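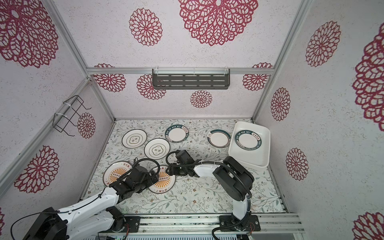

4.2 Matching by rim and matching by centre

The interviews in August gave us a long list of words that people use when they sort mixed tableware, but the words were not much help until we looked at which part of the plate each one pointed to. Slaoui's first coding sheet had a single entry for "pattern". This was split after the first round into rim, centre and whole face, and the results in this section use the split version.

Rim words came up most often. People said "the green ones" or "the ones with the line" and meant a band of colour a few millimetres wide on a plate that was otherwise white. Centre words were used mostly for plates with an emblem, and whole-face words for plates where the decoration ran across the middle. Some plates can be named in more than one way. A plate with a thin olive-green rim line and a small green emblem at the centre was called a green plate by most people and "the one with the badge" by the rest, and the two groups rarely noticed that they were talking about the same plate.

Figure 4 has examples of each. The two green-rimmed plates match at the rim and at the centre, so either word will bring them together. The two sunburst plates, with orange rays and a row of dark circles across the middle, were the only ones that everybody named by the whole face. They also have Chinese characters along the rim, but these were hardly mentioned in the interviews, even by people who could read them. When Abdel Rahman asked one reader of Chinese why she had not used the writing, she said that the orange was faster.

The teal plates are less simple. Two of them have a dark teal border with the words "HAO SHI HAO WEI" on it, and people treated these as a pair without stopping to think. In the figure one of the pair is in the tray and the other is on the mat. A further plate has a dark teal band along part of its edge and a small printed mark. We asked people whether it belonged with the lettered plates. Those who sorted by colour put it with them at once. Those who sorted by lettering left it out, and several made a separate pile for it, sometimes moving it back and forth before settling.

We had expected the odd plate to be settled by size, as it was in the Nilasholm kitchens, where plates are stacked in deep drawers and a wide plate on a narrow one will catch on the drawer above. With the plates laid flat this did not happen. Size was brought up only when people started to stack, and by then most had already chosen their groups. It may be that sorting on a flat surface and sorting into a stack are two separate jobs, and that earlier work, ours included, has treated them as one. The Naciri inventory, begun in 2004, lists plates by diameter first and by decoration second, which suits a person putting them away but does not suit a person looking for a set to lay a table.

The tray raised a question that we did not plan for. Nearly everyone took it to be a place for plates that were finished with, in one sense or another: sorted, chosen, or to be carried off. A plate that was already in the tray was seldom taken out again, even by people who had just said that it matched one outside. Instead they brought the matching plate to the tray. For this reason the starting position of a plate has to be recorded before any grouping is scored - a pair that ends up in the tray may say more about where the first plate was than about how alike the two looked.

The surroundings had a smaller effect. Lacy red flowers on the walls and a pale vine print on the mat put a good deal of pattern behind the plates, and we had thought that thin rims might be harder to pick out against the vines. Reda Abdel Rahman compared the notes from patterned and plain mats and found no clear difference in the words used. There was some hesitation over the green-rimmed plates on the vine mat, whose print is also partly green, but it was slight and did not change the final groups.

Two limits should be noted. The people interviewed at Nerkwood had 80 plates to choose from and those at Wemeo had far fewer, so the two sites should not be compared on how many groups were made. We also asked every question in English. "Set" was a poor choice of word for this work, as it can mean plates bought together or plates that look alike, and in 5 of the interviews the two meanings were mixed within a single answer. These interviews were kept, but the answers concerned are marked in the coding sheet and are left out of the comparison in the next section.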